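Trandville publishes care routine for its hand-held gripper

Trandville has released a written care and repair routine for its hand-held gripper, the two-fingered tool used to record table-top tasks such as setting out cutlery and clearing a place. The routine covers fitting, daily checks, finger changes and what to do when the jaws stop closing evenly. It is free to download and comes into force at all Trandville sites in June.

The document was drawn up with the workshop at Trirnside, where the tools are serviced, and with Grarkov, which supplies the replacement fingers. It draws on 291 service records kept by the workshop. The most common fault in those records was a loose finger, followed by worn inner faces and dirt in the slide.

Under the new routine, each gripper is checked before the first task of the day. The operator opens the jaws fully, looks along both fingers from above and tries each one for play. The jaws are then closed slowly on a strip of card. If the card can be pulled out from one end more easily than the other, the fingers are out of line and the tool goes back to the bench.

Finger screws are tightened by hand with a short driver. Power drivers are no longer allowed, as several mounting arms came back to Trirnside with their threaded inserts turned in the plastic. An insert that has turned is not glued back. The arm is replaced and the old one is kept for parts. 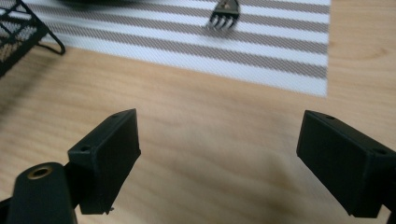
How often do the fingers need to be changed?

Trandville asks sites to change them after 801 recorded tasks, or sooner if an inner face is chipped or polished smooth. Both fingers are changed together, even if only one is worn.

After a change, the tool is set up again from the start. The jaws are closed until the inner faces touch, the closed position is stored, and the jaws are opened to the stop. This is done twice. If the two closed readings do not match, the slide is cleaned with a dry brush and the setting is repeated. Oil should not be used on the slide – it holds crumbs and dust and makes the fault worse.

The camera is checked last. Both fingertips should be in view with the jaws open, and the lens is wiped with a clean cloth. If the camera mount has been moved, the site records this on the service card along with the new finger settings.

"Most of these repairs are small and can be done at the bench in a few minutes," the Trirnside workshop said in a statement. "We would like to see a tool when it first feels loose, before an arm has to be scrapped."

Kumarasinghe, which runs table-top recording for Trandville, has been using the routine in draft. Its operators asked for the card test to be moved to the start of the day, and that change has been made in the published version.

Replacement fingers are supplied in pairs with new screws. Sites should order through the Trirnside workshop and return worn fingers in the same packaging, marked with the number of the tool they came from.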